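Ticket: Wireless clamp module drops off the handheld during current logging
Product: Zostura clamp module with Balleck handheld meter
Status: Open, waiting on vendor

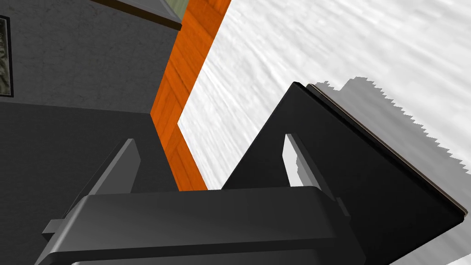 Opened Wednesday, 8:40 am. The clamp module pairs with the handheld with no trouble, shows a live reading, then drops off partway into a logging session. No error on the module. The handheld says "Device lost" and keeps the last value on the screen in the same size type as a live one, so unless you happen to look at the little icon in the corner you would think the motor was pulling a nice steady current. I don't care for that at all, but I'll put it in a separate ticket.

Vendor's first reply: replace the batteries. I had already replaced the batteries and said so when I wrote in. Replaced them again with a fresh set from a different pack. Same drop.

Vendor's second reply: move closer. The data sheet claims 100 feet line of sight. I was at 40 feet with the panel door open. Moved to 8 feet and it still dropped. I could believe a steel enclosure eats some of the signal, but with the door open at 8 feet I'm not buying range as the cause.

Next I was told it was interference from the variable speed drive. Reasonable guess, so I tested it. Drive locked out, module sitting on the bench next to the handheld, no load in the clamp. Dropped again. Whatever the drive may be adding, it isn't needed to make this happen.

Things tried so far:

Factory reset on module and handheld: no change
Removed every other paired device from the handheld: no change
Second clamp module, same model, borrowed from the Quinlan building: drops too
Same module paired with the older Dretau handheld: ran the whole afternoon, no drops
Logging turned off, live view only: no drops

The last two are the ones I'd like somebody at the vendor to read. The module stays up on another handheld, and it stays up on this handheld when it isn't logging. To me that points at the logging side of the handheld's firmware. I can't prove it from here.

Update, 4 pm. Vendor says the newest firmware "improves connection stability." I asked what was changed and got the same sentence back. Installed it anyway. Live view looks the same as before. First logging session lasted longer than any of the earlier ones, then dropped. One longer run doesn't convince me of anything - it was never the same length twice to begin with.

Workaround for now: use the Dretau for anything that has to be logged, and the Balleck for spot checks only. Look at the icon before you write a number down.

Asked of the vendor: the release notes for this firmware, and a yes or no on whether they have run a logging session on this pair themselves. Leaving the ticket open until I have both.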